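The second version of the Pallemeo trail runner reaches stores in June, and the pattern room at Wultley has already moved on to the third. The head of footwear development, who has been with the company for 14 years, spent an hour going through what changed between the first shoe and the second, and why a product that looks nearly the same on the shelf needed a new last, a new midsole mold and a different method of attaching the upper.

The last came first. "We had used one last for everything with a lug on it," she said. "It was a road last with the toe lifted. On flat ground it measured fine. On a descent the foot moves forward and the volume is in the wrong place." The new last adds 5 millimeters of width across the forefoot and takes a little height out over the instep. The heel is unchanged. Customers who wore the first version in a given size should stay in it, she said, although the fit notes on the box will be rewritten.

Stack height was the longer argument. The first Pallemeo stood at 28 millimeters under the heel and dropped ten to the toe. The new one keeps the heel figure and raises the forefoot, so that the drop is now five. "You don't get that for free. More foam in front means a stiffer toe-off unless you change the foam or cut grooves in it. We did both." The compound is softer than before and is molded in a single piece. Two flex grooves run across the underside, set behind the first and second rows of lugs.

She was asked whether the softer foam would wear out sooner. The test lab compresses each sample on a press and measures how much thickness it loses. The old compound lost 10 percent over the full test. The new one lost 14 percent in its first trial and was sent back to the supplier. "The second batch came in level with the old one. I would have liked it to be better. Level was the requirement."

The upper is a one-piece knit with a welded overlay at the toe and along the medial side. Earlier samples were stitched. Stitching holds well, she said, but every needle hole is a place where grit gets in, and after a season the thread is usually the first thing to go. Welding has its own limits. The film has to be matched to the yarn, and a change of dye can be enough to spoil the bond. Of the 18 colorways drawn up for the launch, five were dropped at that stage – all of them dark shades, where the bond peeled under the standard pull test.
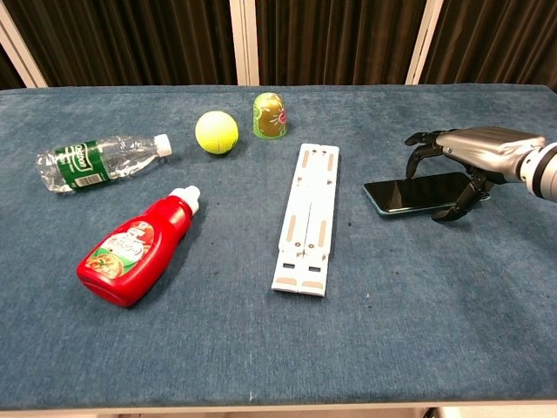
**FOOTWEAR / OUTSOLE AND TRACTION**

The outsole is where most of the complaints about the first shoe ended up. The lugs were tall and closely spaced, and they held mud. For the second version the count has gone down and the spacing has gone up, with lug height set at 4 millimeters throughout. The rubber comes in two hardnesses, the firmer one limited to the heel and the outer edge.

"People ask for a stickier rubber, and we can supply that," she said. "Then they run two miles of pavement to get to the trail and the corners are gone. The firm rubber is for the pavement." Wear testing was done by a group of runners at Warby, where the paths are mainly wet clay, and by a second group at Valcárcel, where they are dry and stony. The two sets of shoes came back with different damage. The clay pairs had sound outsoles and stretched collars. The stony pairs had chipped lugs at the front and little else to report.

The collar was changed as a result. It now has a woven tape bonded inside the top line, which adds a small amount of weight. The chipped lugs were dealt with in the mold by widening the base of each one.

Weight overall is slightly higher than before in the men's sizes and the same in the women's. She did not regard either figure as important. "A few grams in the collar is one thing. A few grams at the toe you notice. We took some out of the toe."

The laces are also new, flat instead of round, with a coarser weave so that a double knot is no longer needed. The tongue is gusseted on both sides. The insole can be removed and is not glued, a request that came mostly from wearers who use their own orthotics.

On the third version she would say only that the last is staying. A waterproof model has been sampled twice and has no release date. The membrane takes up room in the forefoot, and the current last was not cut with that in mind – it may need a separate one.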